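November 14, 2020
Notebook, handling bench. Entry by Juwita

Open day at Cekmont. Devendra and I went over in the morning, Bilal joined after lunch. Notes while I still remember them.

The hand-held grippers were out on a table and visitors could try them. Morena Colombo ran that part. Same idea as our own pair: you squeeze, the links close the fingertips, and the recording goes to the arm group later. Theirs close softer than ours at the end of travel. She said they changed the springs in March and went through 20 sets before they settled. Asked her for the part number, she will send it.

Most people went straight for the snack bags. They look easy and they aren't. The clear film folds away from the fingertips if you come in flat. Devendra got better grabs from the side edge, with the fingers upright and close together before the final squeeze. I kept pushing the bag across the table. Beryl Bainbridge (Sleiman) asked whether a wider pad would help. Morena thinks no, the pad catches the wrinkles and you lose the edge. I would like to test that ourselves.

Two-handed work is slower than I expected. With one in each hand people forget the second one and leave it hanging in the air. Worth telling new operators to rest it near the next item.

Talk in the side room, 400 recordings per task is what they ask for now. It used to be 100. Bilal asked how many they throw out and got no clear answer. Slides to come by mail. The Lonier arm demo was late and then short — one pick, one place, and then a controller fault. They restarted it twice. We did not wait for a third.

Printed table covers: Morena keeps several and swaps them between sessions. We have used the same plain gray one since spring. Ask purchasing for two or three with busy prints, glossy if they have it.

To do
— spring part number from Morena
— wide pad vs. narrow pad on film bags, me and Devendra
— table covers
— Bilal to write to Clillow about the loan, ref. 647 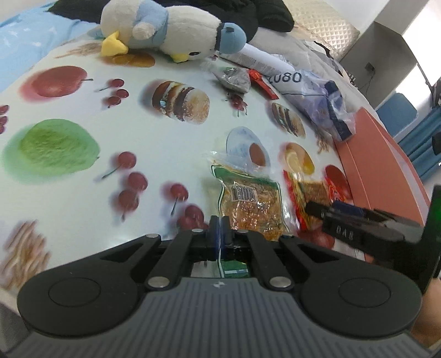
Fingertips on the left edge of a clear snack bag, second gripper coming in from the right.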